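FOR RELEASE 07/04/2019

Flolter, the bookshop dog, is hanging up his leash – and you're all invited to say goodbye

Hi everybody. My name is Bohdana Lytvynenko and I run Ostapchuk Books on the corner across from the old bus depot. I've never written a press release before, so if you're a reporter and this is missing something you need, just call the shop and I'll fill you in between customers.

The news is that Flolter, our big gray shop dog, is retiring. He has been at the front door of this store for the better part of his life, and after this month he won't be coming to work anymore. He isn't dying, and I want to get that in early, as I've already had two people crying at the register over a rumor. He's old and stiff, he's mostly deaf, and the three steps up from the sidewalk have gotten to be too much for him. The vet says his heart is good and his appetite is frankly a little too good. He's moving full time to my sister's farmhouse, where there are no steps at all and where he has already picked out a spot by the stove.

For those who are new in town, I should go back a bit. Flolter came to us one December, during the ice storm that took out the power on our whole block. I had stayed late to move the paperbacks off the bottom shelves in case the pipes went, and when I opened the back door to look at the gutters there was a wet dog standing on the mat. No collar, no chip, one torn ear. I put up notices everywhere and called every shelter in the county. I kept the notices up till spring. By then he had a bed under the poetry shelves and an opinion on everyone who walked in, and that was that.

The name is my nephew's doing. He was four and trying to say something else entirely (we've never agreed on what), and it stuck. The dog answered to it right away, which he had not done for any of the sensible names I'd tried on him.

His job, as far as he was concerned, was the door. He got up for each and every person, walked them in as far as the new fiction table, and then went back and lay down with a groan. He did this in the morning and he did it at closing. On the night we had the mystery writers' panel, 95 people came through, and he got up for all of them! I know the number because I was counting chairs. The next day he slept until lunch and I couldn't blame him.
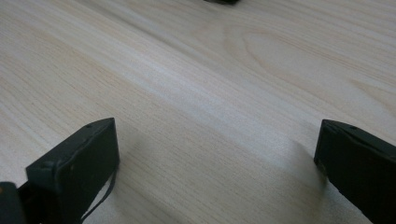 He also did story hour, and that's the part most families remember. It started by accident. We had a little boy who wouldn't read out loud to anybody, not his teacher, not his grandmother, and one rainy afternoon I found him lying on the rug reading a book about tugboats to Flolter in a very low voice. His mother and I hid behind the cookbooks and didn't breathe. After that we put the word out that the dog was available, and we've had kids reading to him every week since. He is a wonderful listener, even more so now that he can't hear a thing. That boy is in high school these days. He still comes in, and he still stops to tell Flolter what he's reading.

I won't pretend he was perfect. He ate most of a birthday cake meant for my business partner. He once got shut in the stockroom overnight with a box of bookmarks, and I'll leave it there. He had a long-running feud with Cudo, the orange cat from the hardware store next door, who liked to sit on our windowsill, on the outside, and wash. Flolter would bark himself hoarse and Cudo would go right on with the other leg. When Cudo passed away, Flolter spent the best part of a week looking at that windowsill. I don't know what dogs understand. I do know what I saw.

So, the party. We're holding it at the shop on the last afternoon of the month, from two until the cake is gone. Everybody is welcome and you don't have to buy anything, though I'm not going to stop you. Here's what we have going on:

The story hour kids, past and present, are going to take turns reading to Flolter one more time on the rug. If your child would like a turn, call ahead so we can put them on the list. Short books, please. He'll need a nap partway through.

Flallo, the bakery around the corner, is making 100 dog biscuits in the shape of little open books, and a lemon cake for the humans. The cake is going on a high shelf until it's time to cut it. We've all learned our lesson.

There's a memory book at the register where you can write down your favorite Flolter story or paste in a photo. It's there already, and you can stop in any time before the party if you can't make it on the day. Please do write in it! I've read what's in there so far and I had to go stand in the stockroom for a minute. People I thought had only ever come in for calendars have written whole pages.

We're also passing the hat for the county animal shelter. They took my calls every day that first winter and they were kind every time, even when I'm sure they were sick of me. The shelter needs 2000 dollars to replace the heaters in the dog runs before the cold weather, and between the jar on the counter and one very generous customer who doesn't want her name used, we've already got 500. I would love to hand over the rest with Flolter sitting there looking important. Cash or check is fine, and every cent goes to the heaters.

A few practical things. If you're bringing your own dog, thank you for thinking of it, but please leave them at home this once. He's polite with other dogs but he gets tired, and it's a small shop. He likes to be petted on the chest and behind the good ear. Come up to him from the front so he sees you coming. No chocolate, no matter what he tells you. There's street parking out front and more behind the depot, and if steps are hard for you too, come around to the back door and knock, and one of us will let you in the way he came in.

People have been asking whether there will be another shop dog. I don't know yet. My partner says yes and I say let's wait and see how the place feels. His bed is staying under the poetry shelves for now, partly for when he visits and partly, I'll admit, for me. I've stepped over that dog on my way to the coffee pot for so long that I expect I'll go on stepping over the spot for years.

I asked my sister how he did on his trial weekend at the farmhouse. She said that when the mailman came, Flolter got up, walked him from the gate to the porch, and went back to lie down with a groan. So I guess he's keeping his hand in.

Thank you to everyone who ever brought him a treat, or waited while he finished walking somebody else in, or let him lean on your good coat. He had a lovely career, and you were all a big part of it.

For reporters and anyone else: Flolter is available for photos most mornings this month, before his first nap. He doesn't do evenings. To set up a time, to put a child on the reading list, or to ask about giving to the shelter, call Ostapchuk Books during shop hours and ask for Bohdana, or just come by. If the door is shut, push hard. It sticks in warm weather.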